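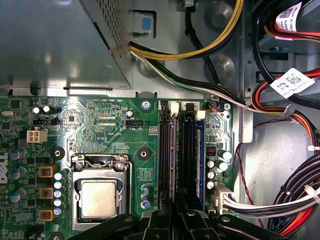
Removing and Refitting a Socketed CPU in an Office Desktop

Last revised 24th November

This procedure covers taking a processor out of a retention-frame socket and putting one back, on a used office desktop that is being refurbished or broken for parts. It was written for the bench at Flitcombe and follows on from the Skoteo teardown sheet, which ends once the cooler has been lifted off. The steps apply to sockets with a hinged metal load frame and a single lever. Boards with two levers, and boards where the pins are on the processor, need a different procedure.

Tools and materials

Phillips screwdriver, size 2
Grounded wrist strap
Isopropyl alcohol, 90 percent or stronger
Lint-free wipes
Thermal paste
Antistatic tray or clamshell for the processor
Socket cover, if one is available
Flashlight

Before touching the socket

Shut the computer down from the operating system and pull the power cord from the back of the power supply. Hold the power button in for a few seconds to drain what is left in the supply. Lay the case on its side with the board facing up. Clip the wrist strap to bare metal on the chassis, not to a painted panel.

Leave the power supply in place. On most small office cases it sits next to the top part of the board and does not block the socket. Some cases hold the supply or the drive bay with a colored plastic latch instead of screws. Do not press these during CPU work. A supply that slides forward can drag its cables across the board.

Cable position

Wiring is the usual cause of trouble at this stage. The main power bundle and the drive cables often cross a corner of the board, and they are stiff enough to spring back when let go. Before opening the socket, check that no cable can fall into it. If one can, tuck it toward the drive side of the case or hold it down with a strip of paper tape on the chassis wall.

Do not cut factory zip ties unless the cable is being replaced. Leave any labels on the cables where they are. They often carry the part number, and the part number is needed to order a matching harness. Record it on the job card at this point. The Trimia stock system will not accept a harness without one.

Cleaning the heat spreader

Clean the processor while it is still clamped in the socket. The frame holds it flat and keeps residue away from the contacts underneath.

1. Fold a wipe into a small pad and dampen it with alcohol. It should not drip.
2. Wipe from the edge of the heat spreader toward the center. Wiping outward pushes old paste into the gap between processor and frame.
3. Change to a clean face of the pad after each pass.
4. Continue until a fresh wipe comes away clean. A slight dullness or discoloration in the metal does not matter. Paste that can be felt with a fingertip through the wipe does.
5. Let the surface dry before opening the lever.

Old paste that has gone hard can be softened by resting a damp pad on it for 30 seconds. Do not scrape with a blade. A plastic card is acceptable if the corner is rounded.

Opening the socket

1. Press the lever down and slightly away from the socket, until it clears the retaining tab. The lever is under load and needs firm pressure.
2. Keep hold of it and let it rise slowly. A lever released halfway can strike a capacitor or a finger.
3. Lift the load frame by its edge and swing it fully open.
4. Note the corner mark on the processor and the matching mark on the socket. Photograph both if the same chip is going back in.
5. Grip the processor by two opposite edges and lift straight up. Do not tilt or slide it.
6. Put it in the tray with the contact pads facing down and close the tray.

Inspecting the contacts

With the processor out, shine the flashlight across the socket at a low angle and look from at least two sides. Good contacts reflect light in even rows. A bent one shows as a break in the pattern. Do not touch the contacts and do not blow on them. If a hair or fiber is lying on top, lift it with fine tweezers without letting the tips drop below the surface.

A board with more than one bent contact goes to the Uddin shelf for repair. Fit the socket cover before moving it.

Refitting

1. Line up the corner marks and the two edge notches.
2. Lower the processor straight down. It should drop in under its own weight. If it rocks, lift it out and check the alignment again.
3. Close the load frame over it.
4. Bring the lever down and hook it under the tab. Some creaking is normal as the load comes on.

Cooler mounting holes

Check the heatsink holes in the board before putting the cooler back. On push-pin coolers, look for broken plastic left in the hole. On screw-down coolers, confirm that the backplate has not shifted, then start all the screws by hand before tightening any of them. Tighten in a diagonal pattern, a few turns at a time - uneven pressure can tip the cooler and leave one edge of the heat spreader bare.

Apply a pea-sized amount of new paste at the center of the heat spreader. There is no need to spread it. Reconnect the fan lead before closing the case.

First power-on

Start the computer with the side panel off and confirm that the fan turns. Enter the BIOS setup and check that the processor is identified correctly. Leave it on the hardware monitor page for 14 minutes and write down the CPU temperature at the end. If it is still climbing, shut down, remove the cooler and look at how the paste has spread.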